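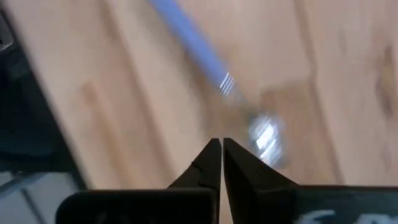
Blurry wrist camera frames: bin them or keep them?

Posted in: Home and Hobby Arms > Teaching by Demonstration

plumbline_pete
Evening all. I'm after opinions before I do something daft to my hard drive. I've been recording demos for the cutlery job since the start of August (pick up a fork from the table, put it in the tray, go back to the start) and I've got 425 of them now. All driven by hand with the leader arm, all one fork at a time on the wooden table. Went through a batch of them last night with a cup of tea and a sinking feeling, as an awful lot of the wrist frames look like the one at the top. Fingertips are crisp enough but the fork is a smear. You can tell it's got a blue handle and a shiny end and that's your lot, good luck counting the prongs.

So do I throw out the smeary ones and record again, or leave them in? I've got the shelf camera as well, and that view is fine all the way through.

marrowfat
Leave them in! The arm will be moving when it runs for real, so it's going to see smears then too. If you only train on lovely still pictures it'll fall to bits the first time it swings over the table.

Tildy_W
Half agree with marrowfat. Blur while you're travelling across the table, fine, who cares. Blur when the tips are lined up with the head of the fork and you're about to close on it is another matter. That's the one bit of the whole job where the picture has to tell the arm something. In yours the gap between the fingers is pointing pretty much straight at the head, so I'd call that the business end of the demo and I'd want it sharper.

What's your exposure set to? Please don't say auto.

plumbline_pete
It's auto.

Tildy_W
Peeeete.

oldgit_servo
Auto exposure is your problem, or most of it. You've got black fingers taking up the bottom of the view and a dark bit down the left where the table stops. The camera sees all that black, decides the room is gloomy and holds the shutter open. Meanwhile the metal on the fork is blowing out to white streaks. Fix the exposure short, turn the gain up a touch, put up with some grain. Grain never bothered my arm in the slightest.

And slow down on the way in. I watched your clip from the other thread and you drive that thing like you're late for a bus.

plumbline_pete
Fair on both counts. I do speed up when I'm bored, and by the three hundredth fork I was very bored.

Would more light do instead of fiddling with the gain? I've got a desk lamp I could clamp on, but I'm worried about making the glare on the metal worse.

marrowfat
It will make it worse if it's a bare lamp. I taped greaseproof paper over mine and it helped no end. Bounce it off the ceiling if you can.

Selina Mösli
Hello, I run the arm at Bedaldale (the shared workshop, not the village hall, people do mix them up) and we had this same argument over teaspoons last winter, so I'm going to disagree with nearly everybody.

Don't delete anything yet. We had 2,000 demos on the teaspoon set and one of our lot went through with a blur score and chucked every episode that fell below his line. It felt ever so tidy. What he'd done without meaning to was throw away all the quick ones, and the quick ones were mostly from the two people who were good at driving. What was left was slow, wobbly and full of second tries, and the arm learned to dither. It would go down, have a think, come up a bit and go down again. We put the blurry ones back and it perked up.

So my vote is mark them and don't bin them. Add a column to your episode sheet, blurry at grasp yes or no, and train once with and once without. Then you'll know for your own arm and your own table.

Tildy_W
That's a good point about the quick ones and I hadn't thought of it. I'd still fix the camera before recording any more though. Keeping old blur is one thing, making fresh blur on purpose is another.

Selina Mösli
Oh yes, completely, fix the camera!

oldgit_servo
I don't buy it. Your dithering could just as well have come from having fewer episodes. You cut the pile down and it got worse, well, it would. Did you try cutting the same number out at random?

Selina Mösli
We did not, and I'm a bit annoyed you've asked, as it's a perfectly reasonable question. I'll see if anyone fancies running it. The machine at Fovthorpe is free overnight most of the time.

oldgit_servo
I'd read that.

kettle_and_clamp
Different worry from me. Pete, is it always that fork? You said one fork at a time but is it the SAME fork? If every demo is a pale blue handle on pale wood then your arm is going to learn "go to the blue thing" and the blur won't matter one way or the other. I did 50 with a red-handled spoon once and afterwards it had a very determined go at a red pen lid.

plumbline_pete
Er. It's the same fork in most of them. I've got a plain metal one I used for the last lot but I didn't like it as it shows up so badly against the glare.

kettle_and_clamp
Then that's the one you want more of, sorry! Same goes for the table. Is that dark knot in the wood over on the right in all your shots? Mine latched on to a scratch once. Chuck a tea towel down for some of them, turn the table round, anything.

marrowfat
Seconding the tea towel. Also vary which way the fork's lying. If it's always running the same way as the grain you'll never find out whether it's reading the fork or the planks.

plumbline_pete
Right, I had not noticed it was running with the grain until you said that and now it's all I can see. I'd been putting it down however was comfy for my hand.

Tildy_W
We've all done it. I make myself a list of angles beforehand and tick them off, otherwise my "random" is three positions.

hobnail22
Coming in sideways, but has anyone tried the Camenzind recipe, where you add blur yourself in training? You record everything sharp and smear it afterwards by random amounts. The write-up uses 4,000 episodes, which is silly money in evenings, but the idea should work on a smaller pile.

oldgit_servo
Tried it on the Drorkerwood set. Helped a bit. The trouble is fake blur smears the whole picture, fingers and all, and in real life the fingers ride along with the camera so they stay put while the table whizzes past. Look at Pete's. Tips fairly clean, everything beyond them streaky. You'd have to cut the gripper out first and paste it back on top.

hobnail22
That's doable though, isn't it? The gripper's always in the same place bar the opening.

oldgit_servo
Bar the opening, yes. That's where I gave up and went to the pub.

plumbline_pete
OK, this is what I'm going to do unless someone shouts. Exposure off auto and set short. Lamp at the ceiling. Slower on the last bit down to the fork. Old ones stay, with a blurry column in the sheet like Selina said. Then another 50 with the plain fork, on a tea towel, at angles off a list. Train on the lot, then train without the blurry ones, then moan about it in here.

Selina Mösli
And cut the same number at random as a third go, or you-know-who will be after you as well.

plumbline_pete
And that. Goodbye, evenings.

kettle_and_clamp
Write down the exposure number somewhere you'll find it again. Mine resets every time the camera's unplugged and I lost a whole afternoon's recording to it.

plumbline_pete
Is there a way to make it stick? I'm on the usual little USB one.

kettle_and_clamp
Not that I've found. I put the command at the top of my recording script so it gets set on every start. I'll dig it out and post it when I'm back at the bench.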